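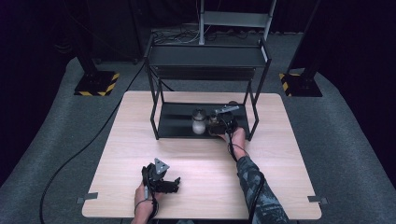 When does the Skistard ski library open for the season, and what does it cost to borrow skis?

We open in January, and borrowing is free for anyone who lives in the Pralis valley, with a small refundable deposit on each set.

SKISTARD SKI LIBRARY MOVES INTO THE OLD VAN ROOIJ DAIRY, WITH 808 SETS OF SKIS TO LEND

PRALIS. Hi, I'm Yatziri Ledesma, and I run Skistard. My friends tell me a press release is supposed to be written as if I were somebody else, and I tried that for an evening and hated every sentence, so you're getting it from me.

The big news is that we have a real home! For three winters we've been lending cross-country skis out of a shipping container behind the bus turnaround. It did the job, but it had one light, a door that froze shut, and room for exactly one family at a time. If you came with cousins, the cousins stood in the snow. This winter we're moving into the old Van Rooij dairy on the lower road, the long building with the green doors, and there's space to sit down while you try on boots. I can't tell you how happy I am about the benches.

For anyone new to us, Skistard works like a library. You come in, we measure you, you leave with skis, boots and poles, and you bring them back when you're done. Adults can keep a set for two weeks. Kids under 16 can keep theirs until the snow goes, and if their feet grow in the meantime (they will) we swap the boots as often as needed. You don't need a card or an app. We write your name in the book and off you go.

We're starting the season with 808 sets, and 450 of those are in children's sizes. That's more than we've ever had on the shelf. A lot of it came from people cleaning out garages last spring, and the rest we bought secondhand from a rental shop that was closing two valleys over. I drove the last load home myself with the heater broken and a pile of ski poles poking me in the neck the whole way.

I get asked a lot why we don't lend downhill gear. It's mostly money and storage, plus the fact that we don't have a lift. What we do have is the river trail, which is flat and pretty and starts right across the road from the new place, and the Upper Meadow loop, which tops out 841 feet above the village and has a bench with a view and a very fast way back down. Beginners, please do the river trail first. I skipped it my first winter here and spent most of the Meadow loop sitting down.

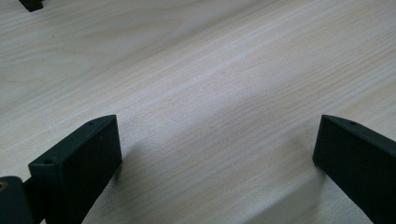 Tabletop detail, pale wood grain.

The repair side is growing too. Lucian Furtună has been fixing our bindings since the container days, working on an upturned crate with his gloves on, and now he gets a proper room at the back with a door he can close when we're being loud. He'll be doing open repair evenings from 5 p.m., so bring your own skis as well as ours. Loose bindings, cracked tips, bases that look like a cat got at them, he'll have a look. He asked me to put in a quote, and after some thought he gave me this one: "Please dry the boots before you return them. Stuff them with newspaper. Any newspaper." I think that covers it, and since some of you receiving this are newspapers, you're welcome.

Getting here should be easier this year. Etano, the company that runs the valley shuttle, has agreed to stop right at the dairy on every trip through the season, and skis ride free in the back rack. I went to their office expecting a long argument and had cookies instead. The first shuttle reaches us at 8:20 in the morning and the last one heads back up at 7:10 in the evening, so a day on the trail without a car is very doable. If you do drive, please park on the river side. The other side is where the plow turns around, and the plow always wins.

A word on the building, since people in Pralis have feelings about it. The Van Rooij family made butter there for longer than I've been alive, and when it closed I think most of us figured it would end up as a parking lot. They've given us the ground floor on a long lease at a rent I can say out loud without wincing. We've kept the tile on the walls and the big sloping floor drain, which turns out to be perfect for a room full of people stamping snow off their feet. The old sign is staying up as well. You'll be borrowing skis under the word BUTTER and I wouldn't change it for anything.

Schools can book group mornings again. Last winter we had to turn classes away for lack of small boots, and I felt awful about it, especially after one second grade sent me a card with a drawing of a very sad skier. That class goes first this year. Teachers, get in touch early and send me shoe sizes if you can. Guesses are fine too, but send a few extra.

What we still need: wool socks in any size, adult boots in the very small and very large sizes, and a couple of people who can help out at the desk in the hour after school lets out, when it gets wild. We don't need more poles. I say this with love. We have so many poles.

Opening day starts at 10 a.m. with soup, and we'll take skis out on the river trail at noon if there's snow and walk it if there isn't. Reporters are very welcome, and I'll happily lend you a set for the afternoon. Tell me your shoe size when you reply so I can have them waiting by the door.

Press contact: Yatziri Ledesma, Skistard, at the old Van Rooij dairy, lower road, Pralis. Mornings are best for calls. In the afternoons I'm usually on the floor lacing up somebody's boots, so leave a message and I'll ring you back after closing.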